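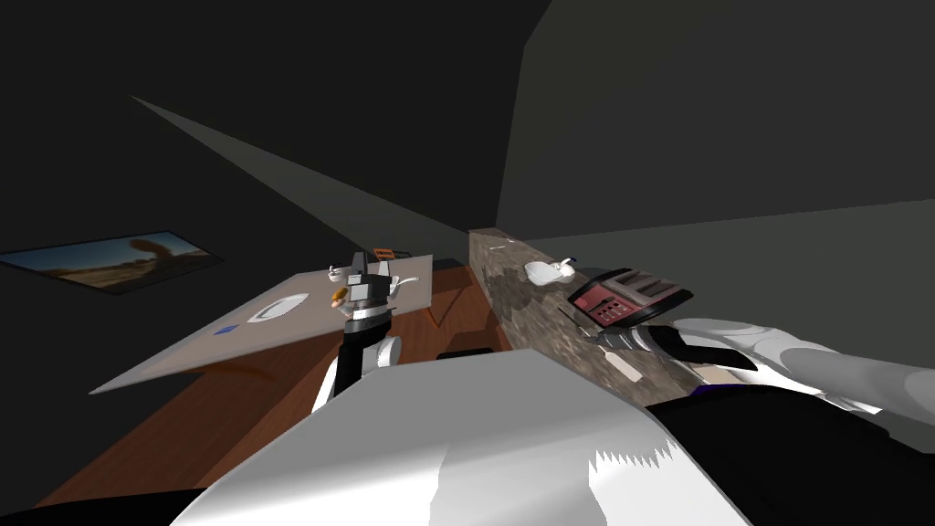

Progress report to the Vulstead Fund, September 2024
Prepared by Krum Lazarević

2 comments | 5 shares

Tablet loan scheme, Skendow and Ovinard

The grant paid for 80 tablets. All have been delivered and 24 are still waiting for cases. We chose the smaller screen, which left enough in the budget for spare chargers.

Face unlock failed for several borrowers who wear thick glasses, so we have gone back to a PIN on every device. The July update also drained batteries overnight. Kennedy, our repair firm, has replaced two.

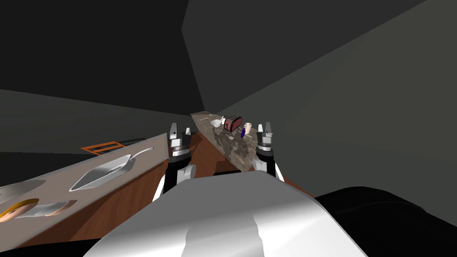

Spending and next steps

Repairs have cost £3,000 to date. Ovinard gets its remaining tablets once the cases arrive.

We use cookies to improve this site. Accept | Settings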